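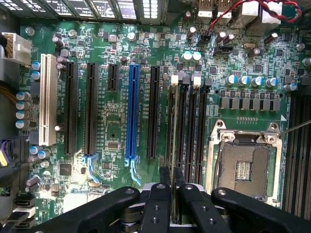 Figure 3. Memory module held between the fingers of the gripper, over the motherboard.

4. Page weight and visitor behavior on small business websites

4.1 Selection of the sites

For this part of the study we used websites of small firms that were built on a ready-made theme. All sites were taken from the customer list of Mamilbridge, a hosting company which gave us access to its server logs under a written agreement. From 217 sites on the list, we kept those that had used the same theme without change for the whole period of observation. This left 61 sites. The firms are mostly accounting offices, dental clinics, driving schools and small shops. We did not include sites with a login area, as their visitors come back for other reasons and their sessions are difficult to compare.

Two themes cover all of the remaining sites. The first one, Rirka, loads its full style sheet and all scripts on every page. The second one, Isa, loads only the parts which the page needs. The layout of both themes is similar: a wide header, three columns of services, and a contact form at the bottom.

4.2 Measures

We recorded three values for every visit: the time until the main text can be read, the number of pages opened, and whether the contact form was sent. The first value was measured in the browser by a short script. The other two were taken from the logs. Visits by search robots were removed with the filter list described in Section 3. A visit was closed after 17 minutes without a new request. We tried also longer limits, but the order of the results did not change.

A site was kept in the analysis only if it had at least 100 visits in each month. In January this condition was not met by several of the driving schools, and for this month they are left out of Table 2.

4.3 Results

Pages made with Isa became readable earlier than pages made with Rirka, and the difference was larger on phones than on desktop computers. The effect on the number of opened pages was smaller than we expected. Visitors who waited longer on the first page left more often, but those who stayed opened nearly the same number of pages on both themes.

For the contact form the picture is less clear. On the sites of accounting offices, the faster theme was connected with more sent forms. On the sites of clinics we found no difference. One possible reason is that patients often look only for the telephone number, and this number stands in the header of both themes. Wong, the form plug-in used on all sites, does not record clicks on a telephone link, so we could not test this idea with our data.

4.4 Limits of the comparison

The owners have chosen their theme by themselves, and we could not assign it by chance. It is possible that owners who choose a lighter theme also write shorter texts and use smaller photos. We controlled for the total size of the photos, but the length of the text was not considered. The logs were closed in July 2023, and later versions of both themes may give other values.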